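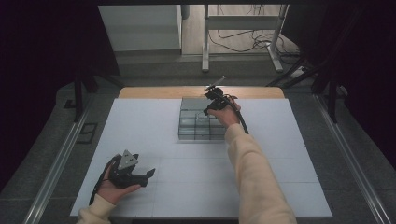 Cutting mat vs. bare melamine for tracing patterns

udeck_hems
Moving my sewing area to the spare room and need a tracing and cutting surface. The paper is 32 inches wide, uncoated, medium weight. Choices are a self-healing mat over the old desk or a sheet of white melamine laid on top of it. I trace with a needle-point wheel and a mechanical pencil, cut paper with a knife and fabric with shears. Does anyone here trace on bare melamine full time?

graincheck
Yes, five years. Pencil work is fine. The needle wheel is the problem. On a hard surface the points don't sink, so you get a faint mark on the paper and the points wear down. Put a layer of felt or thin cork under the paper when you use the wheel, then take it out for pencil.

S. Rodrigues
Agree on the wheel, disagree on felt. Felt compresses unevenly and the paper creeps while you go around an armhole. Cork at 1/8 inch holds better. Also check the sheet with a straightedge before you buy. Mine had a bow lengthwise and every long seam I drew against it came out with a gap under the ruler.

udeck_hems
Is a bow that small a practical issue? The ruler is flexible.

S. Rodrigues
If you draw with the ruler pressed down, no. If you true a grainline over 40 inches and then fold the pattern on it, yes. I had trouser legs twisting and blamed the fabric for a whole winter.

tolt_cutter
I don't buy that. A bow in the table changes the line length by far less than your pencil width. Twisted trouser legs come from the fabric being off grain or from the two layers shifting while you cut. I cut for a uniform shop in Oltitgate and those tables were not flat by any standard. Nobody's legs twisted when the lay was squared first.

S. Rodrigues
The length change is negligible, granted. My point was the ruler rocking sideways while the pencil moves.

tolt_cutter
Then weight the ruler. Two flat weights, one at each end.

graincheck
Back to the knife question. Do not cut paper with a knife on melamine. The blade scores it, and afterward your pencil drops into the groove every time a line crosses it. Keep a small mat for the knife and slide it in.

pinned_606
Using the full mat here, 3 x 6 feet. One warning: don't trust the printed grid. I checked mine against a steel rule and it was short by 1/16 over two feet. Good enough for quilting strips, not for grading between sizes. I flipped it and use the plain side.

udeck_hems
Was that a Cordeiro mat? That is the one I was looking at.

pinned_606
No, unbranded. Mats also move with heat. I left one by a south window in July and it never went flat again.

graincheck
Store it flat, out of the sun. A warped mat is scrap as far as I'm concerned. Ironing it under a towel gets suggested every few months and I have ruined one that way.

tolt_cutter
I flattened one with warm water in the bathtub and a board on top overnight. Still using it. So not always scrap.

udeck_hems
Decision so far: melamine, cork sheet for the wheel, small mat for the knife, weights for the ruler. Desk height is 29 inches. Raise it?

S. Rodrigues
Yes. Measure from the floor to your bent elbow and subtract 4 inches. I am at 37.

tolt_cutter
Same method, but I subtract 6 for shears. With 4 my shoulder comes up on the long cuts.

udeck_hems
I'll start with bed risers at 5 and adjust from there. Picking up the sheet Saturday and taking a straightedge with me.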